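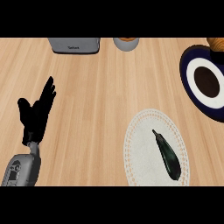 La mano del gemelo simulado no cierra del todo sobre la berenjena
Ninh — 14 de julio de 2024

Tengo una celda simulada de mesa con un solo brazo y mano de varios dedos. La tarea es tomar la berenjena del plato y dejarla en el cuenco. Desde que cambié el modelo de la mano, el pulgar se detiene antes del contacto y la pieza resbala al levantar. El paso de simulación es de 2 ms y el controlador de los dedos corre a 200 Hz. No hay errores en el registro. ¿Reviso primero los límites articulares o la fricción?

Wouter Van Leeuwen

Los límites. Si el pulgar se para siempre en el mismo ángulo con la mano vacía, no es fricción. Compare el rango declarado en el modelo nuevo con el del archivo de calibración; es habitual que uno esté en grados y el otro en radianes. Después mire la malla de colisión del plato: si el borde calado se aproxima con una envolvente convexa, el hueco queda tapado y los dedos chocan con una superficie que no se ve. Active la vista de colisiones antes de tocar ganancias.

Cekelero

A mí me pasó algo parecido, subí la fricción y listo.

Plurkex

Subir la fricción oculta el síntoma. En mi caso era la malla — 624 triángulos en el plato, todos fundidos en un único casco convexo. Lo dividí en fondo y borde y el pulgar recuperó su recorrido. Reinicie la escena tras el cambio, el caché de colisiones no se regenera solo.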